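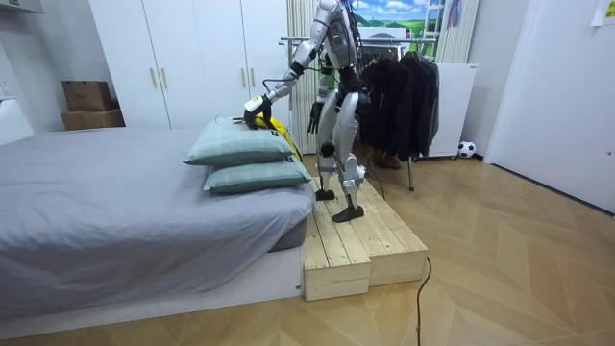

My aunt let the little back bedroom in Sasthorpe to anyone who came up the hill before dark, and for as long as I can remember the making of that bed was my job. She had strong feelings about beds. The sheet had to be gray, and it had to lie so smooth that a guest would feel a bit sorry to sit down on it.

The February I was 17, a traveler wrote ahead from Grinia to say she would be with us by supper and would stay 5 nights, and could she please have two pillows, as she had never once slept well on one. Well, you would have thought a queen was coming! My aunt sent me up with the linen straight after lunch, and I pulled and tucked and smoothed until my knuckles were pink, and then pulled the whole thing off and began again – the corners had gone baggy on me, as they always did on the window side.

By the time I was happy with it the light was going and the kettle was on downstairs. I set one pillow against the other, patted them both, and stood listening. Somebody was stamping the snow off her boots on our front step, and my aunt was already calling up the stairs to ask if the bed was done.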